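Living with dark wood

For twenty years the advice on brown doors and cupboards was to paint them. Estate agents said it, and so did most decorating books. In Rotlow, a town of tall, narrow houses with a good deal of old joinery still in place, people have started to leave the wood alone.

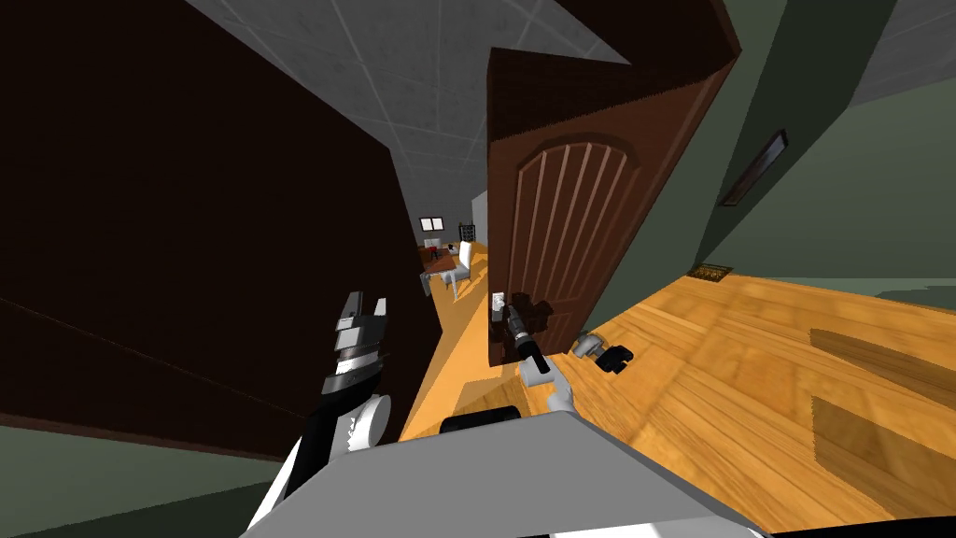
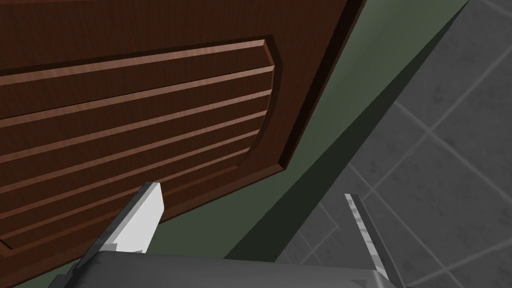 Brown surfaces indoors, including a slatted cabinet door (second picture).

The change is partly about money. Stripping and painting the woodwork in a three-bedroom house is slow work, and one Rotlow couple were quoted 2,000 pounds for the ground floor alone. They cleaned it instead. It took them most of April, working in the evenings, and cost 41 pounds in soap, rags and wax.

Cleaning is where most people should begin. Wood that looks nearly black is often carrying years of old polish, cooking grease and smoke. A weak mix of soap flakes and warm water will shift the worst of it. Use a cloth that has been wrung out well, work along the grain and dry each part before going on to the next. Grooves and mouldings need a soft toothbrush. Stop if the cloth starts to pick up a strong orange or red colour, as you may be taking off the finish.

Wax comes next, and less of it than you think. Puvo, a small maker on the edge of town, sells a plain beeswax paste that many people here swear by, though any good clear wax will do. Leave it overnight before buffing. Two thin coats are better than one thick one, which stays sticky and collects dust.

The harder question is light. A landing or passage with dark doors can feel smaller than it is. Furus, a lighting shop in the old market, tells customers to put lamps low and to the side, where they pick out the grain, and to keep ceilings pale. Walls are a matter of taste. White looks sharp against brown wood, sometimes too sharp. Mustard, clay pink and deep green all sit more easily beside it.

Not everything is worth saving. Doors that have been cut down several times may no longer close properly, and some wardrobes are too deep for the rooms they stand in. The Panicker salvage yard takes pieces like these and sells them on. When we visited it had 329 doors in stock, stacked by height, with the cheapest at 5 pounds. Take your measurements with you, including the thickness, and check both edges for old hinge cuts before you pay.

Old paint is another matter. If a door was painted before the 1970s there may be lead in it, so use a test kit first and do not sand it dry. The yard will not take painted doors without a test.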